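Colored wooden cube

A colored wooden cube is a small block of solid wood, cut to equal length on all edges and finished in a single color.

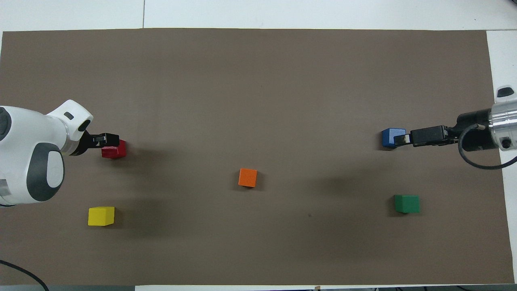
Colored cubes are sold in sets and used in early arithmetic teaching, in construction play, as board game components, and in tests of perception and hand skill. The cube is among the simplest shapes in the wider class of toy and teaching blocks. It differs from the unit block, whose length is a multiple of its width, and from the interlocking cube, which has a stud and socket and is normally molded in plastic.

Terminology

The terms "counting cube," "color cube" and "inch cube" overlap in trade use. "Inch cube" properly refers to a block with edges of one inch (25.4 mm), but is often applied to metric cubes of 25 mm. The two sizes look alike when placed singly. In a row of ten the difference adds up to 4 mm, enough to prevent the row from fitting a tray made for the other size. "Centimeter cube" refers to a block with 10 mm edges, used where pupils are expected to relate length, area and volume. Painted letter or picture blocks are usually treated as a separate type, as their faces are not interchangeable.

Materials

Most cubes are made from close-grained hardwoods. Beech, maple and birch are common in Europe and North America, and rubberwood is common in Asian production. Softwoods such as pine are cheaper but dent at the corners, and resin near knots can bleed through a light-colored finish. Linden is sometimes used for large cubes where low weight is wanted.

Wood for cubes is dried before cutting, commonly to a moisture content between 6 and 10 percent. Wood shrinks and swells more across the grain than along it, so a cube cut true at the factory may measure slightly differently on one axis after a season in a heated room. The effect is small at an edge length of 25 mm and becomes noticeable at 50 mm and above.

Manufacture

Boards are planed to thickness and ripped into square strips. The strips are cut crosswise into cubes by a gang saw or an indexed crosscut saw. Four of the resulting faces show side grain and two show end grain. The end-grain faces are more absorbent and require additional sanding.

Edges are eased by tumbling, in which the blanks are turned in a drum with abrasive media, or by a machined chamfer. Tumbling gives a soft, slightly irregular edge and is the less expensive method. A chamfer leaves a uniform edge and a larger flat contact face, which improves stacking. Blanks with splits, loose knots or torn end grain are removed by hand or by optical sorting.

Finish and color

Three types of finish are in general use.

Water-based stain penetrates the surface and leaves the grain visible. Color varies between the side-grain and end-grain faces, the latter taking a deeper tone. Stained cubes have a matte surface unless a clear topcoat is added.

Opaque lacquer forms a film over the wood and hides the grain. It may be matte or glossy. Gloss lacquer is easy to wipe clean but reflects overhead lighting, and it reduces friction between stacked faces. Chipping begins at the corners.

Wax or oil with pigment is used mainly by small workshops. It gives a low sheen and good grip, and must be renewed from time to time.

Sets most often include red, yellow, blue and green, with orange and purple as the usual additions. Orange is the color most often confused with its neighbors, particularly under warm lamps, where it may approach either red or yellow. The shaded side of a cube appears darker than its top face, and two cubes of different colors may therefore be mistaken for one another if only their sides are compared. Makers of sorting sets usually choose colors that differ in lightness as well as in hue, an arrangement that also helps users with reduced color vision.

Teaching use

In early arithmetic, cubes serve as counters for one-to-one matching, addition and subtraction. Different colors can stand for separate groups, so that a sum remains visible after the groups have been joined. Repeating color sequences are used to introduce patterns. At a later stage, cubes are arranged in rows and layers to show multiplication and volume.

The scattered layout, in which cubes are placed apart and at different angles, is used for sorting and collecting tasks. The child picks up each cube and moves it to a tray, cup or marked area. Teodora Đorđević, in the classroom manual Small Solids, recommends starting with cubes set well apart and square to the table edge, then introducing turned cubes once the child picks them up reliably. A turned cube has to be gripped on two opposite faces, which requires rotation of the wrist or a change of approach. Gripping across the corners tends to make the cube spin or slip.

Stacking

The stability of a tower depends on the flatness of the faces, the friction of the finish, and the offset between successive cubes. A cube resting on another of the same size remains balanced as long as its center of gravity lies over the supporting face. In a taller tower the combined center of gravity of all cubes above each joint must lie over that joint. Small offsets in the same direction add together, and most towers built by young children fall for this reason.

Lacquered cubes slide more readily than stained ones. Irena Głowacki's workshop notes on block making advise a chamfer of no more than 2 mm on a 50 mm cube, as wider chamfers reduce the bearing surface without making the corners noticeably softer.

Work surfaces

Cubes are commonly used on a mat. A mat reduces noise, limits sliding and protects both the tabletop and the corners of the blocks. Plain mats in gray, brown or beige are preferred for sorting work, as bright or patterned mats reduce the contrast between block and ground. A mat should lie flat to its edges, and deep-pile materials are unsuitable for stacking. Felt, cork, rubber and short-pile fabric are all in use. Rubber gives the firmest hold but may mark light lacquers if cubes are left standing on it for long periods.

Commercial sets

The Vilham set, sold to schools, contains 50 stained beech cubes in a lidded tray. Jillton supplies lacquered cubes in seven colors, sold singly or in bulk cartons of 3000. The Mathias pattern, used by several small makers, specifies a chamfered 30 mm cube with an oil finish. Handis cubes are made with 40 mm edges and are intended for adults recovering grip strength as well as for children.

Sets for replacement purposes should be ordered by edge length and finish. Color names are not standardized between makers, and shades may differ between batches.

Safety

Small cubes present a choking risk to children under three. In the United States, small parts are assessed with a test cylinder, and toys intended for this age group must not fit entirely within it. Finishes on toys are also subject to limits on lead and other heavy metals. Antique and secondhand painted blocks may predate these limits and are better kept out of children's use.

Care and storage

Cubes are cleaned with a damp cloth and dried in open air. Soaking raises the grain, loosens water-based color and may cause checks on the end-grain faces. Stained cubes should be stored out of direct sunlight, as reds and purples fade first. Light dents in unfinished or oiled wood can be raised with a damp cloth and a warm iron. The method is unsuitable for lacquered cubes, whose coating may cloud or blister.

See also

Building block
Counting rod
Pattern block
Unit block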